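Glass tubes missing from depth cloud, planner goes straight through them

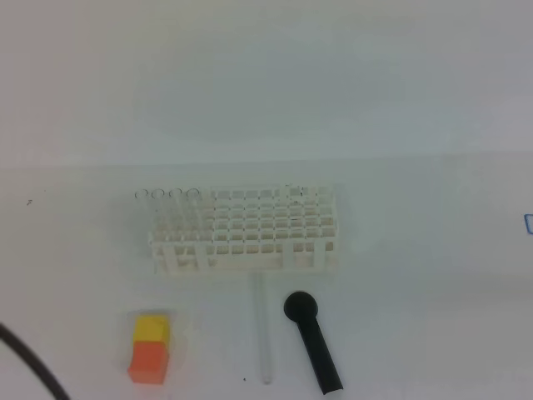 View from the fixed camera: rack, four tubes, glass rod, pipette bulb, foam block.

Posted by shaikh_lab on November 1, 2019

Running Brevberg for planning with a Fokance depth camera. The bulb and the foam block segment fine. The tubes give almost no points, and the white rack on the white table comes out ragged. Over 500 test plans, 31 passed through a tube. Is there a filter setting I should change?

harnodar_user

No filter will bring back points the sensor never got. Don't rely on depth for the glass. Fit the rack pose from the colour image, then add each tube to the planning scene as a cylinder — a bit oversized. Check the rims in colour to decide which openings are filled. The rod needs its own detector, or just a keep-out box.

tk90

Try a darker mat, worked for me with the rack. Didn't help with tubes.

beltandpulley

Agree with the cylinders. Also check the octree isn't clearing them. Mine did that until I updated in October — free-space rays go through the glass and wipe whatever you added. Put them in as collision objects, outside the map.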